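Give the third kit a rest

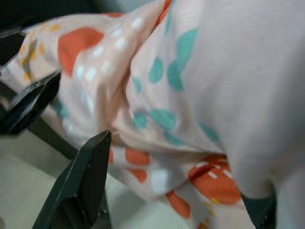
Pale pink with spots and dashes: a print you'd have to be fond of.

I love football shirts. I've got a wardrobe rail that bows in the middle to prove it, and I still wear the Prundale home shirt from the year we went up, even though the collar has gone and the badge is hanging on by a few threads. So please don't take this as the grumbling of someone who thinks grown adults should stay out of replica tops.

But a third kit? Every single season? For a club in our division?

We changed into ours twice last year. One of those was away at Peltolholm, who play in green, and our normal away shirt is white. I've thought about that one a lot and I can't find the clash. The referee would have been fine, the telly would have been fine (there wasn't any telly) and I'd have been able to tell from the far terrace which lot were mine. Instead I spent the first nine minutes cheering a throw-in for the wrong side.

Then there's the price. The adult shirt is £44 this time, up from £39, and that's before you put a name on the back. If you've got two kids who want the lot, home, away and third, with shorts and socks, you're well over £100 before anybody's had a pie. And they do want the lot! They're children. The launch video was made for them, with the dry ice and the drumming.

I know what the club will say, as I've heard it at every fans' forum I've been to. Shirt sales keep the lights on. Fair enough, the lights do need keeping on. Dratell have been decent sponsors too, and I expect they like seeing their name on three shirts instead of two. I'd still like someone to show us how much of that £44 gets as far as the club.

What I'd do is make each kit last two seasons and stagger them, so there's a new one every summer and the others stay put. Petridis Athletic have been doing it for a while and their ground is full of people wearing the right shirt, which is a lovely thing to see on a cold afternoon in December. Ours looks like a jumble sale – a cheerful one, but still.

Anyway, I haven't bought this year's. I did try it on in the club shop, and the sleeves are nice.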